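# The Ondieki bowl, white

Plenty of bowls have come through our kitchen over the years and most have gone out again to the charity shop. The Ondieki has stayed. It is a plain round white bowl with a thin rim, and we like it so much that it has moved from the back pages of the catalogue to a page of its own.

It's made for us by Trovov, the same small pottery that makes our Nellodden plates and the lidded jars. Sinan Bozkurt drew the shape. His first version was wider and flatter, a handsome thing, and soup went over the side of it every time anyone walked from the hob to the table. The second was deeper and stacked badly. The one we sell is the fourth, and the drawing hasn't been touched apart from a small change to the foot, which I'll come to further down.

## Size and weight

- Holds 848 ml to the very top, 600 ml with a comfortable gap
- Weighs 661 g
- Glazed stoneware, white inside and out
- Unglazed ring on the foot, sanded smooth
- Fine in the dishwasher, the microwave and a low oven
- Sold singly or as a box of 2

The 600 ml figure is the one to go by. It's a full tin of soup with bread on the side and room to stir, or a decent helping of noodles with broth, or porridge for someone who is very hungry indeed. We used to give only the brimful measure, as most makers do, and then people wrote in (quite fairly!) to say that they couldn't get anything like that much in without a flood.

At 661 g it has some weight to it when empty. I love this. It stays where it's put while you whisk an egg with one hand and hunt for the pepper with the other, and it keeps porridge warm for longer than the thin bowls I had before. If you have sore wrists, or you're buying for a small child, have a look at the light bowl in the Nellodden range, which is easier to lift and has a wider lip to hold on to.

## The rim

Ask anyone here what they like best and they'll say the rim. It's thin enough to drink from. Thick rims are sturdy but they dribble, and the last of the soup ends up on your chin. Sinan spent most of one February on this, trimming bowls by hair's breadths and making everyone in the building drink tea out of them. The glaze sits a little thinner where it goes over the edge, so on most bowls the rim is slightly greyer than the inside and makes a fine line all the way round. It varies from batch to batch. Some people ask for the palest ones and some ask for the strongest line, and if you put a note on your order we'll look through what's on the shelf and do our best.

The inside is where the white is cleanest. Food looks lovely in it. Beetroot soup is the obvious one, but try it with something dull, such as lentils, and you'll see what I mean. In strong light the walls can pick up a faint tint from whatever is nearby, a little lavender or a little cream, and the same bowl will look cooler by a window in the morning than it does under a lamp at supper.

We've had a lot of questions about what colour table it goes with. Ours at home is pine and it looks fine there. On a darker surface it's at its best, I think, and the greyish browns suit it most of all. The edge shows up crisply and the whole thing seems rounder somehow.
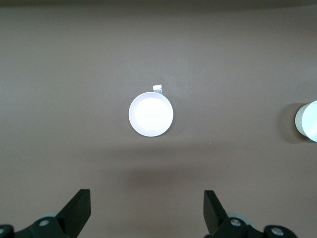
Issue 14 · page 22

A white bowl on matt taupe brown is my favourite way to lay a table, and it takes no effort at all. Leave a good bit of space round each place and keep the other white things to one side. You don't need a cloth. If you want one anyway, go for something without a pattern, in oatmeal or a soft green, and let it hang well over the ends.

## What to use it for

Breakfast first. It's wide enough for cereal and fruit together and deep enough that the milk stays in. For porridge, warm the bowl with hot water from the kettle for a minute, tip it out, and dry it before you fill it. It makes a real difference on a cold morning and I'd do it with any stoneware.

For soup it does very well, and better still for stews and curries with rice, where a plate is too flat and a mug is silly. The curve at the bottom is gentle and a spoon follows it without catching, so you can get the last bit of sauce. Pasta is more a matter of taste. Short shapes are great, but if you like to twirl spaghetti you'll want the wide Mirkorville dish, which has the flat middle that this one lacks.

I also cook with it far more than I expected to. Two eggs and a splash of milk can be beaten in it without any going up your sleeve. It'll take a small amount of pastry, enough for four or five jam tarts, though you'll need a bigger bowl for bread. Salad dressing, pancake batter for one, marinade for a couple of chicken thighs, cocoa powder being mixed to a paste before the milk goes in. It gets used, washed and used again, sometimes three times before lunch.

And it makes a good bowl for the hall table. Keys slide about in it and make a pleasant clatter, so put a scrap of felt in the bottom if somebody in the house sleeps late.

## Looking after it

Put it in the dishwasher, top or bottom. Leave a gap between it and its neighbours, as bowls that knock together for an hour will chip sooner or later whatever they're made of. By hand, use hot water and a soft sponge.

Grey marks on the inside are nearly always metal left behind by spoons. They look like scratches and they usually aren't. A paste of bicarbonate of soda and water, rubbed on with a damp cloth and rinsed off, takes most of them away. Tea stains come off the same way. Don't use wire wool, which will dull the glaze for good.

It will go in the oven up to 160°C, so you can warm it or keep a portion hot. Start it in a cool oven. Don't put it under the grill or on the hob, and don't take it from the freezer straight into heat.

The foot ring is left bare so that the bowl can stand in the kiln without sticking. On the early bowls it was a touch rough, and two customers wrote to say it had marked their tables. They were right, and it's been sanded by hand ever since, with a slightly rounder edge. If you have one of the early ones (there's no dot stamped underneath), a minute with fine wet sandpaper will sort it out, or send it back and we'll do it for you.

## Stacking and storing

Four will stack neatly and six will stack if you're careful. The foot of each sits inside the one below and doesn't wobble. Allow a shelf height of 30 cm for a stack of six with room to get your hand in. If you only bring them out for guests, slip a sheet of kitchen paper between them.

They fit inside the Mirkorville dish too, one bowl per dish, which is handy in a small cupboard. The Trovov lid in the large size sits on top nicely. It isn't a tight seal and won't stop a leak in a bag, but it'll keep leftovers covered in the fridge overnight and saves a lot of cling film.

## Small differences

Each bowl is glazed by hand, and you may find a pinprick in the glaze, a slightly heavier patch near the foot, or a rim that's a whisker off level. We pass all of those. We don't pass cracks, sharp spots, or anything that rocks on a flat table, and if one slips through, tell us and we'll replace it. Keep the broken pieces until we've answered, if you can bear to, as Sinan likes to see where they went.

Seconds are sold from the workshop shelf only. Most have a speck of iron showing through the white. I have three of them at home and prefer them, and I put my hand to the speckled one first every time.

## Ordering

Single bowls go out wrapped in paper in a snug carton. The box of 2 has a card divider, and it's the one to choose for a present. There's no plastic in either. Orders that reach us before noon are packed the same afternoon, and you can add to an order until it's been sealed, just reply to the confirmation.

We're often asked if there'll be other colours. There's a grey-green being tested at the moment and the first few out of the kiln were gorgeous, but the glaze ran over the foot on the next lot and Trovov wants to get it right before we promise anything. The white will carry on either way. If you bought yours years ago and want to add one or two, they'll sit together happily, give or take the shade of the rim.

**See also:** Nellodden light bowl, Nellodden side plate, Mirkorville wide dish, Trovov lids (small and large)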